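Section 4. Running the sorting table for visitors

If you have followed Section 3, the arm is bolted down, switched on and answering the pendant, and you are ready for the part that people come to see. We have shown this at open days in Parnport for long enough to know what visitors like, and what they like is something small and colourful that they can follow from the second row. So please don't be tempted to start with anything cleverer!

The instructions below are for the Billey arm with the Tistusska table kit. Branislav Mikuš wrote the first version for our July visitors and has been kind enough to go through it again for the open day on August 28, 2026, so if you have an older printout pinned up somewhere, do take it down.

4.1 Laying out the table

1. Wipe the table and let it dry. Crumbs are surprisingly good at tipping a cube over.

2. Set the blue dish and the red dish side by side at the front, blue on the left as you face the table, with their rims close together.

3. Put the metal tray behind them. It stays in place all day, even when you have nothing to put in it.

4. Place the cubes by hand. For the odd-one-out round you want blue cubes in the blue dish, and red cubes in the red dish with a single blue one among them. Let them sit at whatever angle they fall. Visitors enjoy it far more when things look a bit untidy, and the arm can cope with a slanted cube quite happily.

5. Step back behind the line before you pick up the pendant.

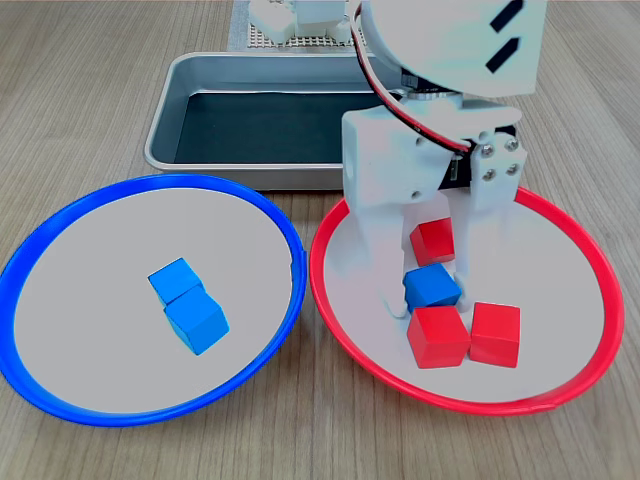 Fig. 4-1. Gripper lowered over the red dish, with the fingertips on either side of the blue cube.

Note: Cubes may touch one another. If two of them are pressed together flat along a whole side, though, give one a gentle nudge so that a finger can find its way between them. Do this before the round begins and never during it.

Caution: The cable beside the gripper must hang freely. Look at it before every session, and if it has caught on anything, press STOP first and free it afterwards.

4.2 Starting a round

1. Tell your visitors what is going to happen. A sentence or two is plenty, and it is rather nice to let a child say which cube doesn't belong.

2. Select ODD ONE on the pendant and press START. The arm moves to its waiting position above the dishes and stays there until you press START again, which gives you time to finish whatever you were saying.

3. Press START a second time. The gripper comes down, closes on the cube and carries it across to the blue dish.

4. When the arm has returned to waiting, the green lamp on the pendant comes on. You may now reach in and set up the next round.

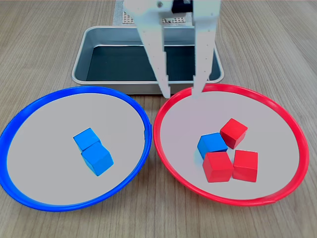
Fig. 4-2. Gripper at the back rim of the red dish. One blue cube is still among the three red ones.

Should you see the fingers stop low like this for more than 5 seconds, the arm has lost its reading of the dish. Press STOP, wait for the lamp, and press HOME. There's no harm done, and most groups will cheer it on the second time.

Caution: Do not lift or turn a dish while the lamp is off, however tempting it is to help.

4.3 Between groups

Leave the arm at HOME and run your finger along both gripper fingers to feel for chips or rough spots. Allow 2 minutes for this. The Kwiatkowski supply that comes with the kit can be left on over lunch, but it should be unplugged whenever the room is locked.

The round counter is under MENU, then SERVICE. At 4000 rounds the pendant will ask for new finger pads, and you can carry on to the end of the day before fitting them (see Section 7). Write the number in the log before you reset it, please. We do read those logs.

4.4 If the cube is dropped

Press STOP, let the arm settle, and put the cube back in the red dish by hand.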